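Living with a benchtop arm: tips from three months with the Plisow kit

The Plisow arrives in two boxes and takes an afternoon to put together. We have ours on hire from Jollitz at 50 pounds a month. These are the things we wish we had known in September.

Clear the table first. The arm swings wider than the leaflet suggests, and mugs go over.

Tighten the base bolts again after 17 hours of use. Ours had worked loose by then.

Wipe the finger ridges with a barely damp cloth. Washing-up liquid leaves a film and small jars start to slip.

Keep the speed on 3 until you trust your settings. Anything higher rattles the cutlery in the next drawer.

Run a test with the fingers open and nothing to pick up before you give it a real job. 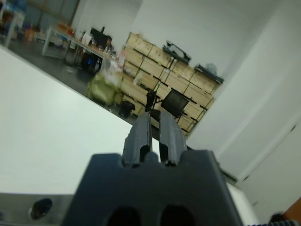 Spare finger pads come in packs from the Drenosstead shop. Buy one pack with the kit, as postage on its own is steep. The manual says to change them every 300 lifts, but ours lasted well past that on plastic tubs.

For sorting screws it is too slow. For passing tubs from one side of the bench to the other it does the job, and we have kept the hire going.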